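**Thread: Holtus fin fingers – worth it for thin cylinders?**

**bracketfold**
Looking at the Holtus soft finger set for a marker handling cell. Pick from a flat white top, write on a board, put it back. Luler sells a similar pair, but I need the wrist camera view to stay usable with the fingers closed. Has anyone run either one on pens?

**tern_38**
Holtus here, on a Menon wrist mount. The fingers fill the lower half of the view, but you keep the upper half of the table. Wrist camera views with the marker, plus one at the board: 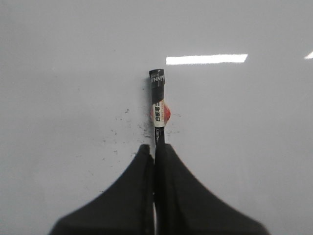
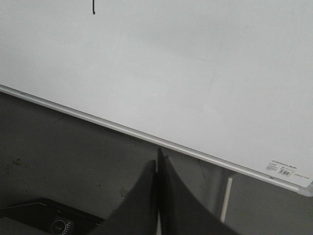
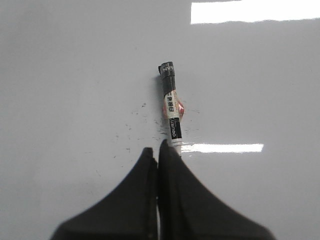 *Posted by tern_38 – 7 Feb 2021*

The marker is in the first and third views. Both have strong ceiling light reflections on the tabletop, so expect to tune exposure. Our marker detector misfired on the glare until we masked anything saturated. The second view has the board's lower rail running diagonally. I fit a line to it for a coarse reference.

**oxbowlathe**
I disagree on "usable." Those fingers are wide at the base and out of focus near the lens. In the third view the lower end of the marker goes in between the tips and part of it is behind the right finger. If you need to know where the end of the barrel is, you don't have it. Luler tips are narrower.

**tern_38**
Fair for the end of the barrel. I localize from the cap and the label and use a known length. Luler tips are narrower, but we wore through 2 pairs between October and the new year. The Holtus pair is at 500 cycles with no visible tearing.

**bracketfold**
What about slip while writing? That worries me more than occlusion.

**tern_38**
It rotates in the grip if you press hard. I cap force at 38 percent in the Cludasex driver and keep strokes short – long verticals drift. The stroke near the top of the board in the second view curls at its bottom end. I wouldn't quote these fingers for lettering.

**oxbowlathe**
A grooved insert would fix the rotation. Soft tips alone are the wrong choice for a pen.

**tern_38**
For one diameter, yes. We swap objects all day.

**bracketfold**
Only one diameter here. I'll order the Holtus set and print an insert. Is the driver license per arm?

**tern_38**
Per controller.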